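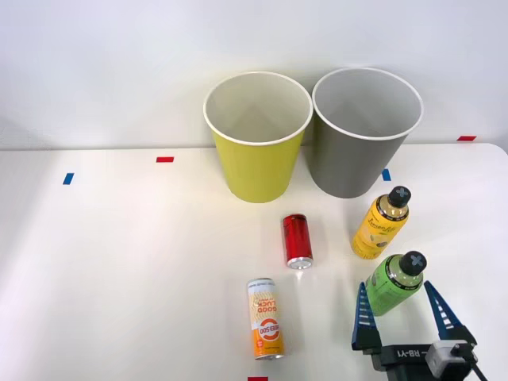 Skiseo Canteen Table, White Top

Break-room and canteen table from the Skiseo range
Made to order at our Detthorpe works

The Skiseo is a four-legged table for staff rooms, canteens, waiting areas and school common rooms. It has a smooth white top with rounded corners and a powder-coated steel frame. The top is supplied fixed to the frame. The legs are packed separately and bolt on with the key in the box.

We have made this table in one form or another for a long time. The present version replaced the Durán, which had square corners and a fixed foot. If you already have Durán tables, the Skiseo stands at the same height and can be pushed up against them without a step.

Specification

Top thickness: 25 mm
Top finish: white, light sheen
Corners: rounded
Frame: steel, powder-coated
Frame colours: light grey, black
Legs: four, bolt-on, with adjustable feet
Depth: 1,000 mm on all sizes
Linking bracket: sold separately
Assembly: legs only, two people

Sizes

The table comes in three lengths: small, medium and long. The small one seats four and suits a kitchenette or a side wall. Medium seats six. The long table has an extra rail under the top and seats eight if nobody minds sitting at the ends. Please allow a clear gap behind the chairs so that people can get past with a tray. Most complaints we hear about tables turn out to be about the room being too full of them.

Round and half-round tops are not made in this range. See the Trorkomine page for those.

Everyday use

The top is meant for cups, plates, lunch boxes and the usual spills. Tea, coffee, squash and fizzy drinks should be wiped up the same day. Curry sauce, beetroot and hair dye can leave a mark if they sit overnight, and permanent marker will need a little surgical spirit on a cloth.

Hot pans need a mat. A mug of tea does not.

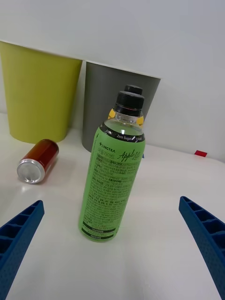
For daily cleaning use warm water with washing-up liquid, then dry with a soft cloth. Spray cleaners are fine as long as they contain no bleach or grit. Cream cleaners will dull the sheen over time, and green scouring pads will do it in one go. If a patch has gone dull there is no polish that brings it back, though a replacement top can be ordered to fit the old frame.

Check the leg bolts after the first month and once a year after that. A table that rocks nearly always has a foot that needs turning. Tighten the bolts first, then adjust the feet with the table where it is going to stay.

Do not drag the long table. Lift it from both ends by the frame.

Linking tables

Two or more tables of any length can be joined end to end with the linking bracket. Each join takes two brackets. They screw into holes already in the frame, so no drilling is needed, and the tables can be parted again for cleaning the floor. Brackets for the old Durán frame are different and we still hold a small stock. Tell us which table you have when you order.

Spare parts

Adjustable foot, single
Leg with bolts, grey or black
Assembly key
Linking bracket, pair
Replacement top, all three lengths

Delivery

Tables are made after the order is placed and go out on our own van on a Thursday. Delivery is to the ground floor, just inside the door. We can carry upstairs by arrangement, but we need to know the width of the stairs and whether there is a turn. Lifts are often too short for the long table, so measure the lift as well.

The driver takes the outer cardboard away if you unpack while he is there. Otherwise it can go in ordinary cardboard recycling.

Guarantee and returns

Frames are guaranteed for five years and tops for two. The guarantee does not cover burns, cuts or tables kept outdoors. Unused tables in their packing can be returned within 14 days, less the cost of collection.

Orders and questions

For orders of more than 25 tables, or for a frame colour not listed, ask for Joaquín Farías in the Detthorpe office. He can also send a sample piece of the top and both frame colours by post.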